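Stop Rounding Up My Bill

3 min read
Print | E-mail this

Tostach got me again this morning. Coffee, a roll, card out, and there it is on the little screen. Round up? Two buttons. The yes one is big and green. The no one is gray and down in the corner where your thumb doesn't go.

I pressed no. Felt like a thief. Over 12 cents!

I give money away. Not a lot, but I do it, sitting down, at home, after reading who gets it. What I don't want is to be asked at 8 a.m. with a line behind me and a kid at the register looking anywhere but my face. That's not giving. That's paying to get out of the door.

And it's everywhere now. The Huko gas station asks. The pet food place asks. The parking machine in Badside asks, and it hasn't given a working receipt since December. Fix the printer first, then we can talk about my heart.

I went back through my own statements, one year, because I was mad enough to. 158 round-ups. I remember maybe two. Couldn't tell you a single cause. Something with trees? A hospital, I think. Money gone and I didn't even get the nice feeling, wich is half of why people give in the first place.

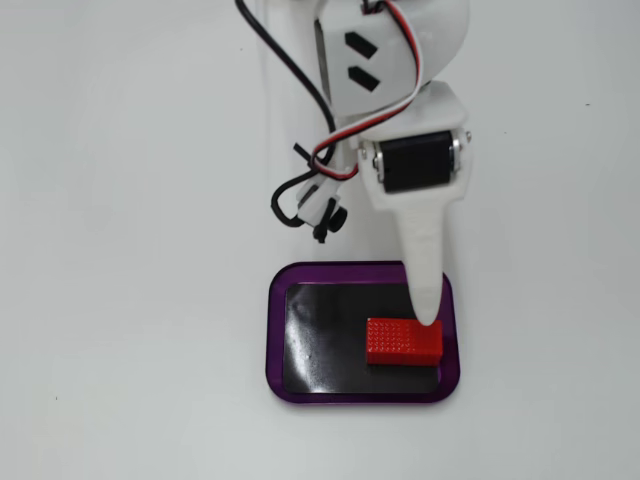

Page last changed: December, 4:40 p.m.

The stores say it adds up. Sure it does. Dursun Foods had a poster by the carts last winter, $1,050 raised by "our Dursun family." Big photo check, big smiles. Fine. But whose money was it? Mine, and the lady's with the twins, and the guy who buys one onion. Dursun put in the poster.

If they'd matched it I would shut up. Put in a dollar for every dollar of ours and print it on the receipt. I asked at the desk if they matched. Got a phone number. Called the number. Got a recording about store hours.

People tell me it's just pennies, relax. But the pennies aren't my complaint. It's the asking – the way it's built so that no is rude. A jar by the register never did this to anybody. You dropped your change in or you didn't and the jar said nothing. Bring back the jar. Put a name on it, a phone number, what the money is for.

Or ask me once. Once a year, a real letter, I'll read it, I might even say yes to more then they expected.

Until then it's the gray button. Every time. My thumb knows the way by now.

Print | E-mail this

Comments (4)

onionguy912
I buy one onion because I live alone, leave me out of it

Marsh Road reader
I like rounding up. Takes a second and I never miss it. Not everyone has time to sit down and read about charities.

pt_cashier
We hate it too. We get told our numbers at the end of shift. Please just press something

Marsh Road reader
@pt_cashier ok that I did not know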